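Standden hospital open day, September

I went to the open day at Standden because the letter said there would be news on the car park. I have lived within sight of that car park for almost 33 years and I like to keep up.

Doors were meant to open at ten. They opened at twenty past, by which time the queue had gone round the side of the building as far as the bins. A man in a lanyard walked up and down telling us it was a wonderful turnout. It was a queue for one revolving door that had been set to slow.

Inside, everyone got a tote bag with the Cumix logo on it. Cumix run the catering and, since last spring, the cleaning and the parking as well. In the bag: a pen, a leaflet about the parking app, a fridge magnet and a voucher for 40p off a hot drink. The hot drinks have gone up by more than that since I was last in, so I make it that Cumix still come out ahead.

The first talk was on the new outpatient wing, given by Manolis Papadakis, who is in charge of the building works. He was pleasant and he knew his drains. The wing will have 6 clinic rooms fewer than the drawings they showed us two years ago. When somebody asked about this he said the rooms would be "used more flexibly". I wrote that down, and I have read it back several times since without getting any more out of it. The model of the wing had little trees all along the front. I asked whether the trees were in the budget and he said they were indicative.

Then the car park. There will be 2000 fewer words on this than I could write. The short version is that the lower level stays shut, the upper level goes over to number plate cameras, and anybody without a smartphone can pay at a machine in the main entrance, beside the shop. I walked it. From the far corner of the upper level it took me longer than the free drop-off period allows, and I have two good knees. I put this to the woman on the parking table and she gave me another leaflet.

Lunch was in the Kavanagh Room, named after a former matron whose portrait has been moved to make way for a screen showing the lunch menu. Cheese roll, decent. Soup, orange, no other information. There were about half as many chairs as people, so a lot of us ate standing by the radiators with our tote bags between our feet.

I had better luck in the afternoon. The old boiler house was open and Fotis Galanis took a dozen of us round it. He has worked there since it burned oil and he did not use the word "journey" once. He showed us the two Olitz pumps that are due for replacement and said, quite cheerfully, that they had been due for replacement when he started. Best part of the day by a long way, and it wasn't even on the printed map. You had to follow a sheet of paper taped to a fire door.

The rest of the ground floor was stalls. Blood pressure, hand washing, a choir, a tombola, surgery, hearing tests. I had my blood pressure done straight after the parking table, so I don't accept the reading.

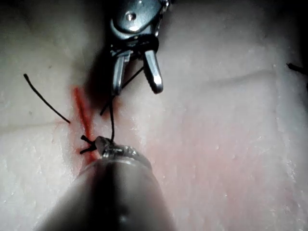
Two instruments and a suture, in both of these.

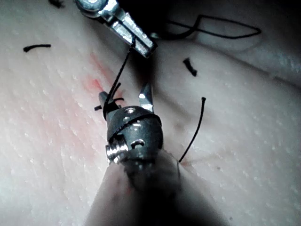 I left at half past three with a tin of pears from the tombola. The feedback form had five faces on it, from very sad to very happy, and no space to write anything. I wrote up the side. I asked when the lower level would reopen, whether the clinic rooms were coming back, and why the bus shelter on the main road has had no roof since the winter before last. That last one is the council's business, I know, but the council doesn't hold open days.

Would I go again? For the boiler house, yes, if they put it on the map. As for the rest, most of it could have gone in the letter. We were promised answers to written questions within a month, on the hospital website under "Community". I have looked under "Community" and so far there is a picture of the choir.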